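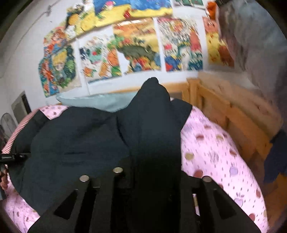

Hand-held gripper over a black garment on a bed.

Review: Brastuvetti hand-held gripper, garment handling use

The Brastuvetti was assessed by the Wulumley equipment desk as a collection tool for folding and bed-clearing tasks. Testing covered 55 sessions in furnished bedrooms, and the findings below concern one recurring fault and one safety matter.

The fault is a jaw that fails to release. During session 12 the fingers closed on a thick seam and stayed closed after the trigger was let go. The same failure was logged in almost 15 later sessions, always with heavy fabric. Light cotton caused no trouble. Inspection found lint packed into the return slide, which has no cover. Cleaning restored normal motion, but the manual makes no mention of it.

Black clothing made the problem harder to catch. The gripper is black as well, and against a matte black garment its center section is difficult to tell from the cloth. Operators reviewing footage often could not say whether the jaw was open. A strip of light-colored tape on each finger helped.

The safety matter concerns the operator's free hand. When the jaw sticks, the natural response is to pull the fabric loose, and on two occasions the fingers snapped shut on a fingertip. No injury required treatment. The competing Ambaye model has a manual release behind the grip - the Brastuvetti has none.

Brunier, the distributor, replaced one unit in October. The replacement ran for 300 grasps before the fault returned.

Rating: acceptable for light fabrics, with the slide cleaned before each session. Not recommended for coats or heavy knitwear until a release is fitted.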